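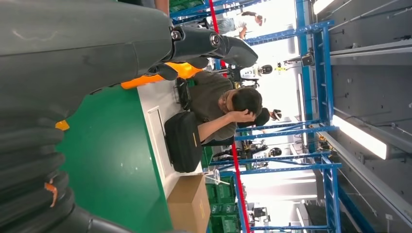 I'm going to talk about bags today, and I know how that sounds! But I spent most of last Saturday at the kitchen table with a toothpick, an old toothbrush and a pile of zippers that wouldn't zip, and I came out the other end with so many opinions that I need to put them somewhere before I forget them all.

We own too many zippered things in this house. Camera bag, tool bag, two lunch bags, the case for the drill bits, the awful giant duffel from when my sister Ylva (Blomqvist, for those of you who follow her knitting page) moved back from Inthorpe and left half her life in our garage. And zippers go bad so quietly. You tug a bit harder, then a bit harder again, and one morning you're standing in the driveway with the pull in your hand and the rest of it still on the bag.

Sticky zippers first, as that's what most of mine were.

Clean before you slick. I used to go straight in with the wax and all I did was glue the lint down. Now I open the zipper all the way and go up and down both rows with a dry toothbrush, outside and inside, and then again with the brush dipped in warm water and one drop of dish soap. Wipe with a damp rag. Leave it open overnight. If there's thread caught in there, snip it with nail scissors and pick the bits out with tweezers, and please don't burn it off with a lighter like my brother-in-law did. Nylon melts. He has a new jacket now.

Then the wax. A plain white candle stub is what I reach for on plastic teeth. Rub it along both sides, run the slider up and down a few times, wipe off the crumbs. For metal teeth I like a soft pencil (the regular yellow school kind is fine, softer is better) but keep it away from light-colored fabric or you'll have a gray stripe forever. Ask me about the cream cushion covers. Actual zipper wax is lovely too, and one little stick lasts for ages, but I can never find mine when I want it.

I don't use cooking oil. I did once, on a tent bag, and it picked up every grain of sand on the beach that May.

Now, the zipper that closes and then pops open behind the slider. I always figured that meant the teeth were worn out, and sometimes it does, but very often it's the slider that has spread a little. Take small pliers and give the slider a gentle squeeze on one side, at the back end, and then the same on the other side. Gentle! Try it, squeeze again, try it again. I did this on the duffel and got it on the third go. If you crush it you'll be shopping for a new slider, and ask me how many I crushed before I learned to go slow (all right, two).

Missing pulls are the easy one. A key ring, a paper clip if you're desperate, or a loop of paracord with a knot in it. I cut 5 inches of cord, fold it in half, poke the fold through the hole in the slider and bring the ends through the loop. Tie them together, then melt the very tips so they don't fray. My friend Sun-ja Yoon does hers in different colors so she knows which pocket is which without looking, and I've copied her shamelessly. Green is chargers, red is the first aid stuff.

While we're on bags, a word about washing the padded kind. I don't put them in the machine anymore. The foam goes lumpy and never quite comes back, and the lining on my old Prasten shoulder bag peeled off in sheets. What I do instead:

Empty every pocket, and then do it again. Shake the bag outside, upside down.

Vacuum the inside with the crevice tool. The seams hold more crumbs than you'd believe.

Mix a squirt of dish soap into a bowl of lukewarm water and work in small patches with a soft brush. You want the suds, so try to keep most of the water in the bowl.

Go over it with a clean damp cloth, and then with a dry towel, pressing hard.

Stuff it loosely with another towel and stand it open somewhere airy, out of direct sun. Mine took two days in December with the heat on. Don't rush this with a hair dryer, the glue in the seams doesn't care for it.

For a smell that won't leave, a sock full of baking soda, knotted, left inside the closed bag for a few nights. If it still stinks after that, do it again with fresh baking soda. The lunch bags needed three rounds and I'm not going to tell you what I found in the side pocket.

Storing them was my other project. I had everything nested inside everything else, which saves space and means you have to unpack the whole family to get at the one in the middle. I've gone over to hooks. A row of 8 along the garage wall, heavy bags low down, and each zipper left open an inch or two so the air gets in. Soft bags get a bit of crumpled paper so they don't fold in on themselves. Anything with a shoulder strap gets the strap tucked inside, because I have been yanked backward by one of those and it isn't dignified.

I label them too. Just a strip of bright tape around the handle with a word in marker. Wipe the handle with rubbing alcohol first or the tape curls up by spring.

Lucie Petrenko wrote in after my last post to ask if it's worth paying for a repair. For a cheap tote, no. For a good bag you love, yes! The shoe repair place near us put a whole new zipper in my work bag for 40 dollars and it runs better than it did when I bought it. Call first, though, some of them won't touch anything padded.

Next time I want to do drawers that stick, unless the dresser upstairs beats me to it and falls apart. If you've got a zipper trick I haven't tried, leave it in the comments. I still have one lunch bag that catches at the corner every single time, and I've run out of candle.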